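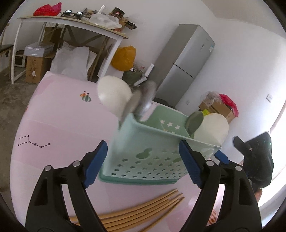

Section 4. Fitting the Pads and Teaching the First Task

By now you should have a Midard hand gripper with both jaws bolted on, all the pivot pins seated, and no parts left over. If you have parts left over, go back to Section 3. They were not spares. The kit has never included spares.

You will need the two blue pads, the hex key from bag C, a clean rag, and a table you can stand next to for an hour without hating it.

4.1 Fitting the pads

1. Wipe the inner tip of each jaw with the dry rag. Grease from Section 3 will have traveled here. It travels everywhere.

2. Slide a pad onto the left jaw with the ridges facing in. Push until it stops, then push again, as the first stop is a liar.

3. Fit the right pad the same way.

4. Squeeze the handle slowly until the pads touch. They should meet flat along their whole length. If they meet at the tips only, loosen the outer pivot pin on each side by a quarter turn, squeeze again, and retighten while holding the jaws shut.

5. Open and close the gripper 180 times. Yes, really. The linkages arrive stiff, and the log in 4.3 will be full of jerks if you skip this. The radio helps.

Caution: Keep fingers out of the linkages while the jaws are moving. The grip force is modest. The pinch between the two bars is something else, and the Skulivthorpe workshop keeps its bandages next to the hex keys for this reason.

Note: If you are building the second gripper for two-handed work, do it now, while you still remember what step 4 meant.

4.2 Setting up the table

The first task in the Hurkent software is called "basket and sticks." Chopsticks start on the table and finish in a utensil basket. It sounds easy, and for you it is.

1. Put the basket in the middle of the table. Any plastic utensil basket will do. One with cutouts in the side is good, as the jaws can get a look at what is going on inside.

2. Stand a few big utensils in it, ladles and serving spoons, with the heads up. Put some at each end. A basket with nothing in it teaches the arm that baskets have nothing in them, and you will pay for that later.

3. Lay the chopsticks in front of the basket at a slant. A loose bundle is fine. Do not line them up like a place setting. Si-eun Shin wrote the first task file with perfectly straight chopsticks, and the Okabe arm learned to pick up perfectly straight chopsticks and sulk at all others.

4. Leave the rest of the room alone. Boxes, shopping bags and the fridge can stay where they are. A busy printed tablecloth can stay too.

Note: Bright windows wash out one side of the view. Morning runs at a west window are the least trouble. If all you have is an east window, sleep in.

4.3 Recording

1. Plug in the logger and wait for the steady light. A blinking light means the card is full, missing, or in backward.

2. Start with the jaws wide open and pointed at the basket. Hold still for 3 seconds. This is your zero, and every run needs one.

3. Move to the chopsticks, close on one near its thick end, and lift it clear before you turn toward the basket. Dragging it across the table works once in a while, and the arm will remember the once.

4. Lower the stick into the basket and open the jaws all the way. Back out before you start the next one.

5. Stop the log, move things a little, and go again.

Caution: Do not help with your bare hand. If a stick rolls away, let it roll, finish the run, and mark it as a miss. Misses are useful. A run in which a thumb fixes everything goes in the trash.

The task file asks for 123 clean runs before the first training pass. Error 385 on upload means that at least one log has no zero in it. The uploader will not say which log. Sort them by size and start with the smallest.

Go on to Section 5 when the upload bar turns green.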